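Home | Jobs | Events | Noticeboard | Contact

Posted in: Situations Vacant, Part-time

Wanted: someone to run the front desk at Droston

Droston is a guest house with 36 beds, 2 staircases and one telephone that rings whenever you are on the wrong staircase. Our receptionist, Pascal Kröger, leaves us in July to study law, having had plenty of practice at arguments over checkout times.

We need a replacement for four mornings a week. You will greet guests, take bookings, hand out keys and get most of the keys back. You will also look after the hall and the breakfast room, including the flowers, the newspapers and the barometer, which has forecast storms for as long as I've owned the place.

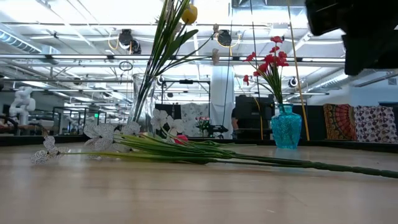
Experience is welcome but we can teach you the booking system in a morning. It was taught to me in a morning, several times. More useful would be a clear telephone voice, decent handwriting and the ability to hear about a stranger's journey from Vuseck without looking at the clock. Some German helps. So does a liking for dogs, as guests bring them and don't always mention it beforehand.

The pay is 1,000 a month, with breakfast on working days. Lieselotte Weidemann cooks it and will notice if you leave the mushrooms. Parking is free if you can find any.

To apply, write a page telling us who you are and when you could start. Please don't send a photograph or describe yourself as a people person. Letters go to Hildegard Lindemann at the front desk, or put them through the door after six. The bell doesn't work, but we are used to knocking.

Posted June 21, 2022

1,806 views | 2 comments | Share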